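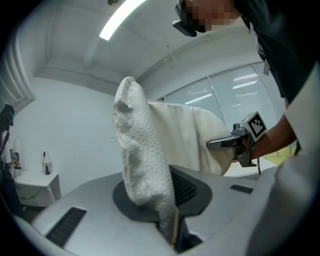 Cushion and Linen Assistant — Part-Time, 20 Hours per Week

Cirner invites applications for the above post at its Masavgate premises. The successful applicant will remove and refit cushion covers, fold large cloths, inspect fabric for marks and keep the work room tidy. Duties are shared between 2 members of staff.

Previous experience with household textiles is desirable. Training will be provided.

Applications, quoting reference 201, should be sent to the Galli Office by 31 January. Interviews will be held on a Tuesday.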